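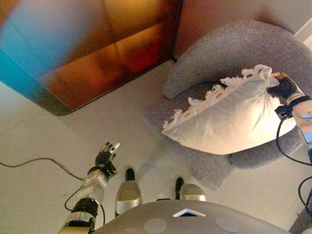 House rules for a robot that does cushions

I have been promising this post since February, when Heidrun Zwahlen sent me the rule sheet her old team used and I laughed at how long it was. Nine pages! For a machine that tidies a living room! Well, I have now spent enough evenings with ours to have written my own, and mine is up to seven pages, so I've stopped laughing and I owe Heidrun a coffee.

Quick background if you're new. I do the task writing at Ulten, meaning I decide what the robot is asked to do, in what words, and what counts as done. Pillows on armchairs, mostly, for this stretch of the work. I'm not an engineer and I don't pretend to be one. What I do have is opinions about good practice, and Lorenz Ammann says I should put them somewhere other than the team chat (hi Lorenz).

So these are the rules we work by at the moment. Some came from Heidrun's sheet, some from me, and one from Lorenz after a long argument over soup.

Start with the floor

Before anything moves, somebody walks the floor. I mean walks it, all the way around the chair and back. Cables are the big one for me. A cord lying across the floor is fine as long as everyone in the room knows where it runs and it has slack, and I want to hear the person who checked say so out loud. "Floor's good" will do. I used to think saying it was silly, and now I get twitchy if I don't hear it.

The same goes for cables that hang off the arms. A loop dangling next to an armchair is a loop that can catch on an armchair. Our rule is that you raise the arm to the highest point the task needs and look at what the cable does there, then bring it down to the lowest point and look again. It takes a couple of minutes. Gertraud Frei wanted clips every so many inches and I wanted no clips at all, because clips make the cable stiff and then it pulls at the wrist. We settled on "as few as you can get away with", and yes, I know that's a terrible rule as written. It's on the list to fix.

The free hand has a job too

This one is mine and I'm proud of it. When a task only needs one hand, the other hand still has to be somewhere on purpose. Pinching a pillow by the corner with the right leaves the left with nothing to do, and a hand with nothing to do drifts. I've watched plenty of runs where the working hand did everything nicely and the other one wandered over and bumped the furniture.

So every task sheet has a line that says where the idle hand goes. Out over open floor is my favorite. Fingers relaxed, away from the chair, away from the robot's own base. If the sheet doesn't have that line, the sheet isn't finished and it comes back to me. Florian Hollenstein sent me one last week with the line filled in as "wherever" and he got it back with a drawing on it.

Grip the corner, leave the frill alone

Soft stuff is hard. I had no idea how hard until I took this job. A plain pillow is one thing, but anything with a ruffled edge is a whole other animal, as the trim bunches up and the fingers close on trim when they should be closing on pillow. Our standard is that the grip has to include the body of the pillow. A pinch of frill alone counts as a miss, even if the pillow comes along for the ride.

People push back on that! They say the pillow moved, the chair looks nice, what's the problem? My problem is that I'd never let a guest pull my good pillowcases around by the lace, so I don't see why the robot gets to. Write the standard the way you'd want your own things treated. That is most of my philosophy, right there.

Say what "done" looks like before you start

We had a whole batch – 869 runs, I looked it up – where the sheet said "straighten the pillow" and that was all it said. Straight how? One person took it to mean upright against the back. Another was happy with it flat on the seat, and Gertraud was marking anything diagonal as a fail while the rest of us waved it through. You can't compare any of that. We kept the batch, but it lives in its own folder now with a grumpy note on it from me.

The wording we use these days is:

"Pillow rests against the back of the chair, lower edge on the seat, no corner folded under."

Boring, and I love it. Two people who have never met could look at the same chair and agree. If they can't, I rewrite it.

Stopping is free

Anybody in the room can stop a run, for any reason, and they don't have to explain it until afterward. That one came straight off Heidrun's sheet and I haven't changed a word. I'd add that you shouldn't sigh when someone does it. I have sighed. Lorenz heard me, and the next person was slower to speak up, and I felt bad about it all evening.

The soup argument

Lorenz's rule is that shiny things get written down. Glossy cabinet doors, mirrors, that sort of surface. He wants it noted on the sheet whenever there's one close to the work, with which side it's on. I said that's just furniture. He said reflections are worth knowing about later, when you're trying to work out why one corner of a room gives you grief and the other doesn't. I gave in over the second bowl. I still think it makes the sheet too long, but I fill it in every time.

Things I haven't settled

Round chairs. The back wraps around into the arms, so where exactly is "the back"? My nice boring sentence gets wobbly there and I've been trying "the deepest part of the curve", which nobody likes. If you write task sheets for this kind of work and you've got better words, please send them over, I'm all ears.

Also how many tries to allow before you reset. We say 3. Florian would like more. I'm keeping it at 3 until he shows me a sheet without "wherever" on it.

Recent posts
Why I rewrote the laundry sheet
Words I've banned from task sheets
A visit to Drelus, with notes
My first 100 runs and what I got wrong
Hermine Auer on labeling drawers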